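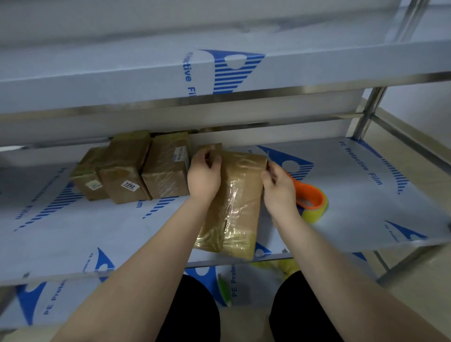

Middle shelf, parcel room, Vorkstead Returns & Rewraps.

Parcel Rewrapper (part-time, days)

Vorkstead Returns & Rewraps, Jatedport

We are looking for someone to wrap things that have already been wrapped once, usually by a person in a hurry. If you have ever received a package and thought "I could have done that better," please read on. If you have ever sent a package and thought "one more layer couldn't hurt," we may already know your work.

What we do

Stores and small online sellers send us the parcels that came back to them. We check each one, fix the packaging, put it on a shelf, and send it out again. Last December we handled 247 parcels on our busiest day, and the tape bill for that month is still discussed in the break room. The rest of the year is calmer. The building is a former carpet warehouse next to the Apaza bakery, so the back door smells wonderful until ten in the morning and like cardboard after that.

The job

You will spend most of your shift in the parcel room, which is steel shelving, brown boxes and brown paper. You will:

Take parcels off the shelf and look them over for split seams, crushed corners and loose ends of tape.

Smooth down, trim or replace tape as needed. Many parcels arrive with tape going both ways around, in layers, by customers who did not trust the first layer. Leave it alone if it's holding. Smooth it if it's lifting. Start over if you can hear something moving around inside.

Keep labels readable. A label under three coats of wrinkled tape is a rumor. Numbers face out, barcodes stay flat and clear of seams, and no label goes around a corner, however nicely it would fit.

Put boxes back in a row in the order they came off. We shelve tight, and some of the taller ones go in with very little room over their heads. You will develop feelings about this.

Enter what you did on the tablet by the door. "Fixed" is not an entry. "Retaped bottom seam, new label" is an entry.

Sweep up your own tape ends. They stick to shoes and travel. One was found in the Bratatov parking lot, two streets over, with our customer's return address on it.

About the bottom shelf

We mention this in every ad and people are still surprised. A good part of the stock lives low down, and you will be squatting, kneeling or sitting on the floor for stretches of the day. We have foam pads and two rolling stools, one of which rolls in the direction you want. Wear pants you can crouch in and don't mind getting dusty. If your knees already have opinions, tell us at the interview and we'll talk about the upper-shelf rotation and the label desk. Both are real jobs and we are happy to fill them with people who would rather stay vertical.

What we're looking for

Patience with tape. This includes finding the end of the roll, which we consider the only true test of character. You can use a fingernail, fold the end over, or develop your own system, as long as the next person can find it too.

Steady hands and a normal amount of neatness. We are not gift wrapping. We would like the box to look as if an adult was involved.

Able to lift parcels up to 30 pounds. Most are much lighter. Heavier ones go on the cart, with two people, and no heroics.

Comfortable reading small print and copying numbers correctly. If a sticker says one thing and the tablet says another, you stop and ask.

Warehouse experience is nice but not needed. Our last three hires came from a flower shop, a school cafeteria and a band.

Hours and pay

Six-hour shifts, four days a week, starting at 8 a.m. There is a paid half-hour break, and nobody will ask you to tape through it. Starting pay is $18.50 an hour, going up by a dollar after your first three months. In December we offer extra shifts to anyone who wants them – they are offered, and you may say no without giving a speech.

You get a locker, a box cutter with a safety blade, hand cream (tape and cardboard are hard on skin, and the good tube disappears, so guard it), and a staff discount at the bakery that has quietly become the main reason people stay.

Training

Your first week is with one of our regular rewrappers. You'll start on 6 practice parcels, which we have been wrapping and unwrapping for years and which are now mostly tape. After that you move on to the real shelves. Nobody expects speed in the first month. Speed without straight labels just brings the parcel back to us, and then we all have to look at it again.

How to apply

Drop by the front office at 137 Carder Street in Jatedport, any weekday between 9 a.m. and 3 p.m., and ask for an application. It's one page. You can also mail it to us at the same address, marked "Rewrapper, Job 241." Please include a few lines on why you want the job and the times of day you can work. A resume is fine but not required.

If you do mail it, an ordinary envelope will do. Last time we advertised, several applicants tried to impress us with their taping, and it took most of an afternoon to get in.

We interview in the parcel room, so you can see what you're getting into. It takes half an hour and includes one box. Applications stay open until the job is filled, and we answer everyone, including the people we don't hire.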